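The kitchen that stopped at night

Jintana Petchrat puts the kettle on before she will talk about the fault, and she apologises for the state of the draining board, although it looks perfectly tidy to me. She has run the robot kitchen at Kidum for long enough to have opinions about every socket in it. When I ask how she would like to begin she thinks for a while and then says, "With the spatula, I suppose. Everybody else does."

Kidum is a small outfit that teaches robot arms to do household jobs: putting things away, wiping down, making a simple breakfast. The people there are kind and a bit crumpled, and they speak about the arms much as farmers speak about cattle. I had come because of a short notice they put out in December, which said that one of the arms had let go of what it was holding when it should have held on, and that work had been paused while they found out why. Most firms would have left it at that. Kidum told me to come on a Monday and bring a coat, as the heating is poor.

What happened is easily told. The arm was partway through a tidying job, number 2108 in their log, carrying a long-handled spatula across the worktop. The power to the wrist dropped out, the fingers went slack, and the spatula fell on the floor beside Renato Aquino's foot. The arm stayed up, as it is meant to, with its brakes on. Thirteen seconds later the power came back, and the fingers closed again, hard, on nothing at all.

"It's the closing I minded," says Renato, who was supervising that evening and has plainly told the story a good many times since, though he tells it nicely. "Dropping a spatula, well, I've done that myself. But I had bent down to pick it up, you see, and on my way back up I'd put my hand out to steady myself, and I heard the fingers go. My hand wasn't in there. It was near enough for me to want a sit-down."

He had his sit-down, and a biscuit, and then he did what Jintana calls the most useful thing anybody did that week, and wrote the whole of it out by hand before he had talked to a single person. She still has the sheets in a plastic sleeve. One of them has a drawing of his own shoe.

The arm itself was bought in from a supplier called Talero, and the gripper from another, Vaher, and there followed the sort of fortnight you can probably imagine, with each of them asking very politely whether it might be the other. Chang-ho Gil, the electrical engineer, spent most of it lying on his back. He is a patient man with a lovely slow way of explaining things, and he was keen for me to understand that a fault which comes and goes is far worse than one that simply stays put.

"If it's broken, I can mend it," he told me. "If it's broken only on some evenings, I have to sit there with it and wait. I sat with it for 20 evenings. I read two novels. One of them was quite good."
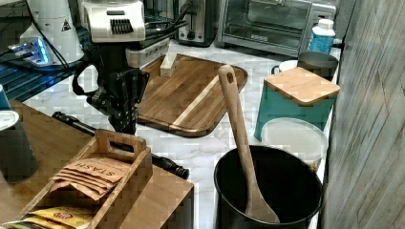
The arm over the worktop at Kidum, with the toaster and toaster oven behind.

The trouble was in a plug. Where the cable for the wrist joins the rest of the wiring there is a small connector, and one of its pins had been pushed back a hair's breadth, enough to touch most of the time and to part company when the arm reached far out and turned its wrist over together. Putting a spatula away in a bucket needs exactly that movement. Lifting a lid doesn't, and nor does stacking boxes, so the arm could go for days without a murmur.

"We had gone through the program line by line," says Chang-ho. "Hendrik had, I should say. Poor Hendrik."

Poor Hendrik is Hendrik Engelbrecht, who writes most of the software, and who laughs when I repeat this to him. He had been sure the mistake was his. He had changed the way the arm plans its reaching only the week before, and when something goes wrong straight after you have altered something, he says, you'd be daft not to look at your own work first. He ran the same reach 40 times one afternoon and it behaved beautifully at every go. The pin, presumably, was having a good day.

And yet he did find something, and it is the part of the story he is least comfortable with. The wrist, on getting its power back, went straight on with the last order it had been given. That order was to grip. "So it gripped," he says. "It did just as it was told, by me, thirteen seconds too late. The plug was bad luck. The closing was a decision, and I'd made it a couple of years ago without noticing that I was making it."

It has been changed now. After any loss of power, however short, the fingers stay as they are until a person presses a button on the wall, well out of the arm's reach, and the arm won't take up its job again until that has been done. It is a nuisance, Hendrik admits, particularly on dark afternoons when the building's electrics flicker, and there was some grumbling in the first week. Renato, I am told, did not grumble.

I also spoke by telephone to Austra Avotiņš, who looks into accidents and near misses for Bruvach, the firm Kidum asked in to go over its findings. She had a cold and was very generous with her time. What pleased her was the paperwork (she laughed at herself for saying so), and what worried her was the bending down. The rule at Kidum had always been that you stop the arm before reaching in. Renato had not reached in. He had picked something up off the floor, and in everyone's mind, his included, the floor was somewhere else.

"People draw the danger as a circle on the worktop," she said. "Then something rolls off the edge and they follow it. I would have followed it. You don't leave a spoon on the floor, do you? You were brought up not to."

So the rule has been rewritten, and it now says that anything dropped stays dropped until the arm is stopped. Jintana has stuck it on the wall by the light switch in large letters. She has added a check of that connector to the weekly list, too, and Vaher has sent a new one with a small catch on it that holds the pins in place. Chang-ho approves of the catch. He showed me on a spare, clicking it open and shut several times — I think he would have gone on all afternoon if the tea hadn't been ready.

I asked Renato whether he was easy working beside the arm again. He took the question seriously, and turned his mug round a few times before he answered.

"Mostly," he said. "I talk to it less than I did. And I keep my hands in my pockets more, which my mother would be cross about. But I like the work, and I'd sooner be here with the fault found than somewhere else with one we hadn't."

The arm went back to its tidying the following week, beginning with lids and boxes. The spatula jobs were left until last, and Jintana did the first of those herself, with one hand on the stop button and Chang-ho standing behind her in his coat.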